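Handling Returns
Handout 4: From the customer's door back to the shelf

Course tutor: Leopold Marti
Read before the session. Bring your notes from Handout 3 (Goods In), as the terms carry over.

1. What counts as a return

A return is any item that has left the business as a sale and come back. It doesn't matter why. A coat sent back in the wrong size is a return, and so is a coat sent back with a torn lining, a parcel the courier could not deliver, and a parcel the customer refused at the door. The reasons are different and we record them differently, but at the moment the parcel comes through the door we treat them all the same way.

Things that are not returns, for the purposes of this unit:

Stock moved between branches. This is a transfer and has its own paperwork.
Items sent back to a supplier. We are the customer in that case. See Handout 6.
Repairs, where the customer keeps ownership throughout.

The last one causes trouble in practice. A customer who sends in a jacket for a new zip has not returned it. If it is booked in as a return, the system will offer a refund and put the jacket into stock, and both of these have to be undone by hand.

2. Why returns cost more than sales

Sending out an order is a repeated job. The item is known, its place on the shelf is known, and the person packing it has a list. A return arrives with none of this settled. Somebody has to open it and find out what it is, then decide what state it is in, and only after that can it go anywhere.

The costs fall under these headings:

Carriage. Often paid by the seller, at a worse rate than outgoing parcels.
Labour. Opening, checking, recording, repacking.
Space. Returns waiting to be checked take up room that was meant for something else.
Loss of value. A winter coat returned in November can still be sold at full price. The same coat checked in and put on the shelf after the sales have started can't.
Refund errors. Paying twice, paying the wrong amount, paying for something that was never in the parcel.

Students tend to write about carriage in their assignments and leave out loss of value. For clothing it is often the larger of the two, and it depends mainly on how long the item sits unchecked.

3. The stages

We use six stages in this course. Textbooks use anything from four to nine. The names matter less than keeping the stages apart.

Receive. The parcel is signed for and given a place in the queue. It is not opened.
Identify. The parcel is opened and the contents matched to an order.
Check. The condition of the item is looked at and a grade given.
Decide. Refund, exchange, reject or refer.
Route. The item goes to shelf, repair, clearance or waste.
Close. The record is completed and the customer told.

A common fault in small businesses is to run Identify, Check and Decide together, done by one person in one go while also answering the phone. It works while there are few parcels. When the numbers go up, the first thing to be dropped is the record of the grade, and without that it is hard to answer a customer who disputes the refund a fortnight later.

4. The checking area

A checking table should be a plain, flat, light-coloured surface with good light over it. Loose threads, hairs and small marks are easier to find on a garment when the surface beneath is clean and pale, and anything that drops out of a pocket can be seen. The table should be high enough to work at while standing. Most checkers lean on the table when reading labels, and if it is too low they will have sore backs by the end of the shift.

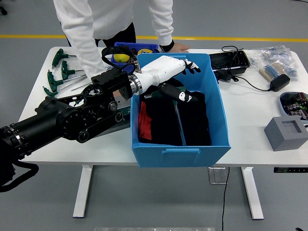
Keep one item on the table at a time. If a parcel holds several garments, the others stay in the parcel until their turn. Two similar black tops on the same table will sooner or later be given each other's tags.

Floor markings are useful even in a small room. They show where waiting goods may stand and where people walk. They have to be kept to, and the supervisor has to keep to them as well. A line with boxes stacked across it teaches new staff to ignore all the other lines.

Provide for the following within reach:

Spare tags and bags
A lint roller and a soft brush
A tape measure
Scissors, kept in one fixed place
The grading sheet (section 5)

Pens should be kept away from the open garment. Ink marks made during checking are more common than you would expect, and they turn an item that could have gone back on the shelf into one that can't.

5. Grading

The grading scale used in this unit is a simple one.

Grade A. As sold. Tags present, no sign of wear. Goes back to the shelf.
Grade B. Sound, but needs attention: pressing, a new bag, a replacement tag. Goes back to the shelf afterwards.
Grade C. Slight fault or light wear. Clearance.
Grade D. Cannot be sold. Repair, charity or waste.

Write the grade down before looking at the customer's stated reason. If you read "faulty" first you will go looking for a fault, and you will find a loose thread and call it one. If you read "changed my mind" you will look less hard. The reason slip is entered separately at the Decide stage.

Some fabrics need more care than others. Pile fabrics such as velvet and corduroy mark when they are pressed or folded hard, and the mark can look like wear. Hang the garment for a few hours and look again before giving a C. Knitwear should be measured as well as looked at, as a jumper which has been washed may look perfect and be a size smaller. Dark garments should be checked on the inside of the collar and under the arms, in strong light.

Smell is part of the check. Perfume and smoke both count as wear. Write down what you noticed in plain words.

6. Bins, rails and labels

Checked goods must never go back into the space where unchecked goods wait. The usual method is to give each outcome its own container or rail. Coloured plastic bins are cheap and easy to clean, and the colour can be seen from across the room. Pick a bin with proper handles at both ends so that it can be carried level.

Bins suit items that are going to clearance, repair or waste. Grade A garments should go on a rail or be folded and bagged straight away. A bin left standing on the checking table gets used for whatever is in hand, so give bins a home on a low shelf and return them to it.

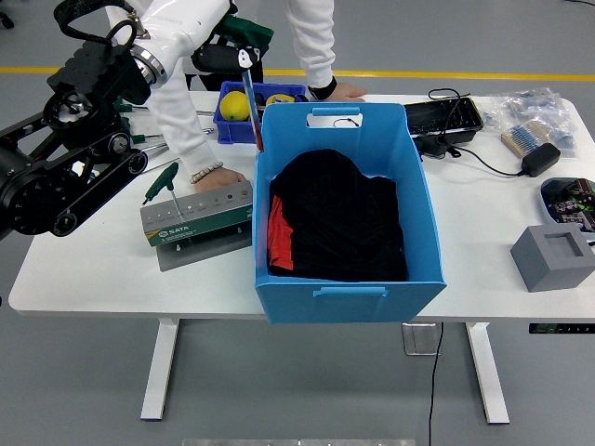

Each bin carries a label stating the outcome, the time it was started and the name of the person filling it. Don't rely on colour alone. Some staff will not be able to tell the colours apart, and agency staff will have learned a different set somewhere else.

A bin is emptied at the end of the shift whether or not it is full. Half-full bins carried over to the next day are the main source of items that the system says are in the building and that can't be found.

7. Case: Wallmont, Letau branch

Wallmont sells outdoor and everyday clothing, by post and over the counter. The Letau branch handles all postal returns for its region. Liviu Ardeleanu, the branch stock manager, supplied the figures for one month and has agreed to their use on this course.

Parcels received as returns: 769
Of these, closed within the month: 653
Target time from Receive to Close: 2 working days

The branch had bench space and shelving planned for 500 returns a month. It kept its records in Kombo, which at that time allowed a return to be closed without a grade. Staff under pressure left the grade blank. The refunds went out on time and the customers were mostly content, but the branch could not say afterwards how many garments had gone to clearance or why.

Two changes were made. The grade was made a required entry, and opening parcels was separated from checking them, with a different person at each. Ardeleanu notes that the second change was unpopular for the first few weeks, as the checkers had liked opening the parcels. The order of work was also altered so that seasonal items were checked first, even when they had arrived later than other parcels.

Points to consider before the session:

The month's figures leave 116 parcels not closed. What would you need to know before calling this a backlog?
Checking seasonal items first means that some customers wait longer. What should they be told, and at which stage?
Would you have made the grade a required entry if it slowed the refunds down?

8. Reading and assignment

Read chapter 5 of the Plinent course reader, leaving out the section on electrical goods. The pages on refund law are for background and will be dealt with properly in Handout 7.

For the assignment, choose a shop or mail-order business you know and draw its returns process using the six stages. Mark where an item waits and who is responsible for it while it waits. One side of paper is enough. If two stages are done by the same person, show them separately anyway and write the name of the job in both boxes.

Hand in at the start of the next session. Late work goes in the tray outside the office before 4 p.m.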